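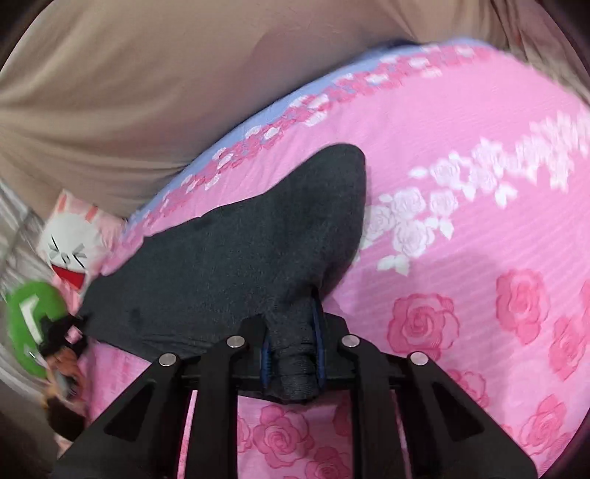

Section 2. Folding Soft Clothes on the Bed

A made bed is the nicest folding table in the house, and it saves your back if you sit on the edge of it. Work on one piece at a time, and please don't hurry - soft dark cloth hides its creases until you put it on the next morning.

1. Smooth the sheet with your palm, from the middle out to the border. If yours is an Olia flowered sheet, the band of small flowers along the edge makes a handy straight line to fold against.

2. Spread the piece out and find its longest edge. Turn any narrow end toward the side of the bed.

3. If the cloth has bunched up, lift it at the bunched part, let the rest hang, and give it a moment to drop open before you lay it down again.
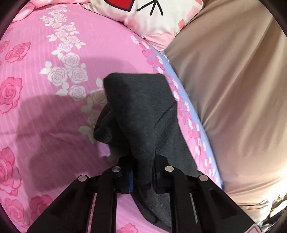

4. Fold in half lengthwise, then in half again, pressing lightly as you go.

Note: Keep pillows up at the head of the bed, so you have the whole width to work with.

Caution: Don't iron on the bed, even for one stubborn wrinkle. Use the board (see Section 3), or hang the piece overnight and try again.

5. Lay the folded piece in your Prallora drawer tray, rounded edge facing you.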